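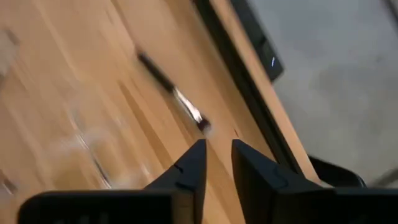

I've been at Brasten long enough to remember when the sorting room was four big tables and a radio, and if you'd told me back then that I'd be writing about robots on this blog (which is supposed to be mostly tomatoes and my sister's dog) I would have laughed at you. But it's been on my mind all July, so the tomatoes can wait.

We refurbish and repack office supplies. Pens, markers, desk things, all the odds and ends that companies send back when they move. The new arms came in spring, 2 of them, and they do the picking up and putting down. A pen is a harder thing than you'd think! It's skinny, it rolls, and if it has a shiny part the light plays tricks. Clear plastic is worse. I've picked up clear plastic all my life without giving it a thought, and now I catch myself watching my own hand do it.

On a good day the line gets through 1,875 pieces, and my wrists don't ache when I drive home, which I'm truly grateful for. Raymonde Paquette, who trained me and most everyone else, moved over to checking what the arms set aside, and she likes it better than she expected. She sits down now. She says she misses having something in her hands while she talks, and I know just what she means - we did our best talking over those tables, about kids and knees and what to make for supper.

Three of us took the course to learn how to set up the grips and clear a jam. I was nervous as a cat the first morning, and I still keep my notes in my apron. The pay went up a little for that. The folks on the late shift haven't been offered the course yet, and I think they should be, and I've said so to my manager, twice. She's putting it on the list for Tuesday's meeting, so I'll let you know what I hear.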